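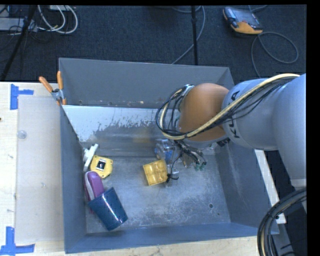
How to Comment on a Proposed City Ordinance (and Get It Read)

I've been going to council meetings in Endlow for six years now, and I still get the same question from neighbors every time something contentious lands on the agenda: "How do I tell them what I think?" So I'm finally writing it all down. The one that got me going was our smoking ordinance, the one that would cover the parks and the river path at Haugland, but the steps are the same for noise, parking, backyard chickens, whatever you're mad about.

Step 1: Find the real text

Skip the Facebook version! Go to the city clerk's page and look for the agenda packet. Ours is a monster (the last one ran 297 pages) and the ordinance is usually buried in the back half as an attachment. Search for the word "ordinance" and keep hitting next until you see the part that starts with "Be it ordained." Write down the item number while you're there, you'll want it later.

Step 2: Read the definitions first

I used to jump straight to the penalties. Big mistake. In our draft, "public place" took in the sidewalk outside private businesses, and I missed that completely until Benedikt Gruber pointed it out to me in the parking lot. Read the definitions, then the exceptions, then the fines. Check the effective date too. Ours was set for August, which didn't leave the shops on Voderine Street much time to put up signs.

Step 3: Figure out which reading you're at

Most cities vote on an ordinance twice. First reading is where changes happen, and by second reading a lot of members have made up their minds. You can still speak at second reading, and I have, but if you want a sentence changed, get in early.

Step 4: Write your comment

Our online form stops at 600 words and it just chops off the rest without telling you. (Ask me how I know.) I write mine in a separate document and paste it in. Mine usually goes like this:

Item number and whether you're for or against
Where you live, just the neighborhood is fine
The section you care about, by number
What you'd like it to say instead

That last one is the part people leave out. "I oppose this" gets tallied. "Please change section 4 so it only applies within 31 feet of a playground" gets talked about, and I've watched it happen.

Step 5: Send it before the cutoff

Look at the top of the agenda for the deadline. In Endlow it's noon on the day of the meeting, but over in Urnness it's the afternoon before, so don't go by what your cousin's town does. If you don't get a confirmation email, call the clerk's office and ask if it came through. They're nice about it!

Step 6: Show up if you can

Fill out a speaker card when you walk in. You'll probably get three minutes, sometimes two if the room is packed, so practice a short version at home. Say your item number, say your ask, and sit down when the light goes red. Folke Myklebust always brings printed copies for the members, and I've started doing that too.

Step 7: Check the minutes

They get posted once they're approved, usually at the next meeting. Make sure your name and your position are right. Mine had me down as "in favor" once when I'd spent my whole three minutes arguing against it, and the clerk fixed it after one phone call.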